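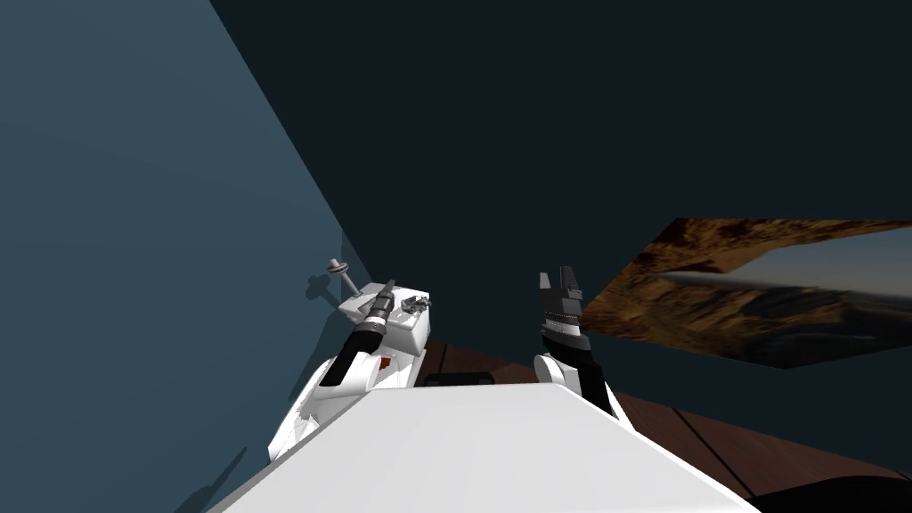
Should we order the two-armed robot now, or keep working in simulation for longer?

The meeting agreed to stay in simulation until July and to spend only on the computer, the grippers and the bench before then. The robot itself goes into the next budget round.

Equipment planning meeting, minutes

Present: workshop lead (chair), simulation lead, purchasing, electrical, safety, stores. Apologies from the training team, who sent comments in writing.

Minutes of the last meeting

Agreed, with one correction. The price given for the Isent grippers was per gripper. The earlier minutes had it as the price of a pair. Purchasing has changed the budget sheet.

Matters arising

The old bench in the back workshop has been offered to stores, who will take it if the vice is removed first. Electrical still has the extension leads on loan from the other building and would like to know who wants them back.

Simulation work

The simulation lead reported on the past month. The model of the two-armed robot runs on the existing machine, but slowly. A batch of 1,000 runs has to be left overnight, and if something fails early on it isn't found until the morning. The room model is kept very plain, with flat walls and a plank floor, and the time has gone into the arms and the small devices they have to reach.

The meeting looked at the view from above the robot's body, with an arm on each side. Safety asked whether the real robot would see its own body in the same way. The simulation lead said that depends on where the camera is fitted, and the supplier has offered more than one position. It was felt that the camera position should be settled before any order is placed, as changing it later would mean redoing a lot of the runs.

Workshop lead asked how much of the simulation work would carry over to a real robot. The simulation lead said reaching and moving should carry over fairly well. Gripping is less certain, and small parts such as levers and knobs would need trying on a bench with a real gripper. This was the main argument for buying grippers ahead of the robot.

Robot: quotes

Purchasing has quotes from Grivis and Condori. Both are for a two-armed robot on a fixed base with a parallel gripper on each arm.

Grivis is the cheaper of the two. Delivery is quicker, but training is charged separately and the service contract has to be taken out at the time of ordering. Condori includes training and a first service visit, and will hold the price until the end of July. Their delivery time is longer and they would not put a date in writing.

Electrical pointed out that the Condori base needs its own supply and the Grivis one doesn't. The cost of that work is not in either quote. Safety would want a barrier or a marked area for both, and this isn't in the quotes either. The meeting agreed that the two can't be compared fairly until these costs are added.

The training team's written comments favoured Condori, mainly for the included training. They also asked that staff who have only used the simulation be given time with the real machine before it goes into regular use. Agreed in principle.

There was some discussion of leasing. Grivis offers it and Condori does not. Purchasing thought the lease would cost more over its full term, but it would let us hand the robot back if the work goes another way. Purchasing will get the lease terms in writing.

Decision: no order for the robot at present. Both firms to be told that we are still interested and will come back to them in July.

Grippers

Isent can supply the parallel grippers on their own, with a mounting plate for the bench. The price is £800 each. The meeting agreed to buy 2, so that one can be set up for each side as it will be on the robot. Stores asked about spare fingers. These are sold separately and the price was not to hand, so purchasing will ask for it to be added to the quote. If the fingers come to more than £100 the item is to come back to the chair before it is ordered.

Computer

A new graphics card for the simulation machine was agreed at the last meeting, up to a limit of £1,000. The simulation lead now thinks the power supply will have to be changed as well. Electrical has looked at the machine and agrees. The limit stays as it is and has to cover both. If it can't be done within the limit, a lower card is to be bought.

Tikeo has offered a trial of its scheduling software, which would let batches be stopped early when a run fails. There is no charge for the trial. The simulation lead will try it on the existing machine, and nobody is to sign up for the paid version before the next meeting.

Bench and floor space

The grippers need a bench that doesn't move. The one in the front workshop is heavy enough but is used for repairs most afternoons. It was agreed to bolt the spare bench to the floor in the far corner once stores has moved the boxes. Safety will check the route to the fire door with the bench in place – the corner is tight there.

Space for the robot itself was left until the camera position and the base are known.

Actions

Purchasing: lease terms from Grivis; spare finger price from Isent; order grippers.
Electrical: price for the separate supply; help with fitting the card and power supply.
Safety: price for a barrier and for floor marking; check the fire door route.
Simulation lead: choose the card; start the Tikeo trial; write a short note on camera positions.
Stores: clear the far corner; collect the old bench.
Chair: write to Grivis and Condori.

Any other business

Stores asked that parcels for the project be marked with the budget code, as two had been left unclaimed at the front desk. Electrical asked again about the extension leads.

The next meeting will be held when the barrier and supply prices are in, and before the Condori price runs out.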